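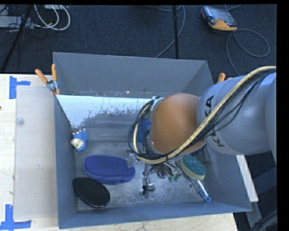 1/ Things I have learned from moving my late aunt's piano out of a fourth-floor flat in Vurkau

2/ The piano is a Brzozowska upright from 1963. It weighs more than my car and holds its tune about as well.

3/ First firm I rang quoted 900 and asked if there was a lift. There is a lift. It takes two people, provided they are fond of each other.

4/ Second firm, Tradesley, quoted 70. I should have asked questions at this point. The 70 was for coming round to look at it.

5/ The man who came round to look at it looked at it. "That's a piano," he said. Then he measured the stairs, went a bit quiet and asked for the toilet.

6/ Urszula Baran downstairs says it went in through the window in the first place, with a crane and half the street watching. She also says the window has been replaced since with a smaller one. She enjoyed telling me that.

7/ Offered it free to the school. They have three already and would like to give me one.

8/ Put it online for 100. One reply, from a Jörg Tiedemann, asking if I'd swap it for a canoe.

9/ I have asked for the measurements of the canoe.

10/ Update for those asking: the flat goes on the market in March, "with period features". The agent has had a go at Chopsticks and reports that the middle D sticks.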